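Trutar Household Robotics Challenge

The Trutar Household Robotics Challenge, usually shortened to the Trutar, is a yearly student competition in which teams program two-armed robots to do chores in real homes. It grew out of a class project at Katona Technical College, where instructor Valquíria Bragança asked her second-year students to get a robot to clear a kitchen table. Only one team managed it, and the cheering could be heard in the parking lot! The first open contest followed that October with eight teams.

Format

Teams spend the fall term building and testing their software, then meet for a final round held in furnished apartments. Each run lasts 40 minutes. Judges score objects put away, spills, and how often a student has to step in. Entrants may bring their own robot or use a shared one, and all teams in a division work through the same rooms in an order drawn by lot.
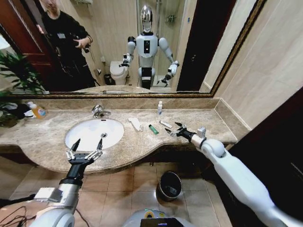
The bathroom round is the best loved part of the contest and easily the hardest. Kitchens have big, sturdy things to grab, while a bathroom offers slick surfaces, tight corners and a great many little containers. A typical setup has a marble counter with a sink set into it, a pump bottle of orange soap on one side and a few small tubes and bottles on the other, with a large mirror over everything. Mirrors are a famous source of trouble, and early teams lost whole runs to robots that reached for reflections. The Tavier team's fix, a simple filter that marks the mirror as a flat wall, was shared freely and is now used by most entrants.

Growth and records

The final that ended on 5 January 2020 drew 181 students, the largest field up to that point. Practice logs from that season were pooled into an open collection of 3,646 runs, named Clondent after the street where the first test apartment stood. New teams still start with it, and several have found wonderful tricks buried in the failed attempts.

See also

Student robotics
Mobile manipulation
Katona Technical College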